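Why did the gripper drop my jumper?

Hi, it's me again! Last time I told you how a robot knows where its own arm is. Today's story is about a day when things went wrong, and I'm going to tell you all of it, even the part where I felt like a bit of a goose.

First, a quick question. Pick up something soft near you. A sock will do, or your hat. Did you think about how hard to squeeze? I bet you didn't. Your fingers worked it out while your brain was busy reading my question. You've got tiny feelers in your skin that notice when something starts to slide, and your hand squeezes a bit harder before you even know about it. Clever you!

A gripper hasn't got skin. Ours has two fingers, and each finger has a pad on the inside to help it hang on. Somebody has to teach it what "holding on" means, and one way to do that is for a person to hold the grippers in their own hands and do the job over and over. The computer keeps a record of how wide the fingers were open and when they closed. After lots and lots of goes, it starts to see a pattern. We had 300 goes at folding and moving clothes saved up before our trouble began, and I was feeling pretty pleased with myself.

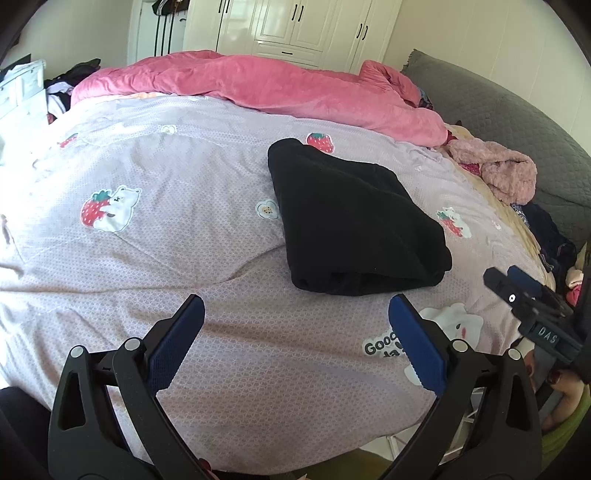 My job in the Flinton project is clothes, and clothes are sneaky. A cup stays the same shape when you grab it, but a jumper squishes, stretches, flops over and slips out the side. Think about picking up that folded black fleece sitting on the strawberry bear bed. If the two blue pads pinch only the top layer, the top layer comes up and the rest unrolls like a tongue. If they go down too far, they grab the doona cover as well, and then you've got a fleece and half a bed coming along for the ride! So the fingers need to open wide, go down to just the right spot, and close just enough.

Now for the thing that went wrong.

On 11 November 2021 we gave the robot arm at our Gernby workshop its first try at moving a jumper all by itself. It reached down. It closed its fingers. It lifted. And then, halfway to the basket, plop, the jumper fell on the floor. Well, fine, that happens. But the arm carried on to the basket, opened its fingers over it very carefully and let go of nothing at all. Then it went back for the next one, and did exactly the same thing.

My friend Ekene Haruna laughed so much he had to sit down. I laughed too, until the arm went back a third time and caught the edge of the tablecloth. It pulled. A mug slid across the table and I pushed the big red stop button. The arm froze straight away. The mug stayed put, right on the edge, and my tea was saved.

I want you to remember that button. Every robot arm I work with has one, it has to be easy to reach, and we test it before we start. If something looks wrong you press it first and talk about it later. You never, ever grab at the thing the robot is holding, because a robot that can't feel your jumper slipping can't feel your fingers either.

So what had happened? Vittoria Messina is our best fault finder, and she went hunting through the records. She stopped at go number 111. From that one onwards, the numbers for "fingers closed" were a tiny bit off. The gripper was telling the computer it had shut tight when there was still a little gap. We'd bumped it and never checked! The robot had learned from us that a loose squeeze was good enough. It was copying our mistake perfectly.

Fixing it was pretty boring, I'm sorry to say. We threw out every go from 111 on, set the gripper properly and started again. Now we close the fingers on a little metal block every morning. We know how thick the block is, so if the gripper gives us a different number, we stop and sort it out.

We also taught the arm to check its fingers after it lifts. If they've closed all the way, there can't be a jumper in between them, so it stops and beeps for help.

It still drops scarves. I'm working on scarves.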